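Plorovari Hand-Held Gripper Kit, Club Edition

Sold by Belham Classroom Supply
Pack of 6 grippers, unassembled
Grades 7 to 12

The Plorovari is a two-finger gripper that a student holds and works by hand. A camera mounts above the fingers and records each grasp, so a club can collect its own demonstrations at home or at school and train a robot arm on them later. The Club Edition was put together with the after-school robotics club at Rultdale, which used it for a season-long laundry folding project.

In the box
6 gripper bodies with trigger handles
12 black plastic fingers with flat pads
6 camera brackets (cameras sold separately)
Screws, two hex keys, spare pads
Printed build guide and project binder

Specifications
Maximum load: 200 grams per grasp
Build time: one club meeting for most teams
Camera mount: standard tripod thread
Replacement fingers: sold in pairs

Project binder
The binder holds 17 lesson sheets written by Citlali Arellano, who coaches the Rultdale club. The first sheets cover assembly and trigger practice. The rest move through towels, T-shirts, sweaters and finally a mixed basket. Students log each attempt by garment type and note dropped or missed grasps.
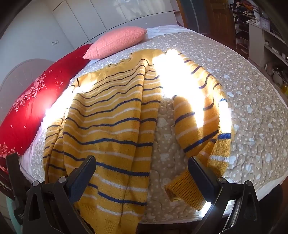

Sleeves get three lesson sheets of their own. Students learn to start at the cuff, bring it across the body, and let go before the shoulder bunches up. Striped knits are good for the first tries. On a yellow cardigan with navy and white lines, a twist in the sleeve is easy to spot in playback, and the plain ribbed cuff gives students a clear place to aim the fingers. Sheet 9 also covers sunlight, which can wash out the stripes on part of a garment.

Care
Check finger screws before each session. Wipe pads with a damp cloth. Do not use solvent.

Ordering
School purchase orders accepted. Kits ordered by the end of September ship with the current binder. For club pricing, ask for Nafula Lukumay at the Belham school desk.

Also available: Kimaro carrying case, holds 6 assembled grippers.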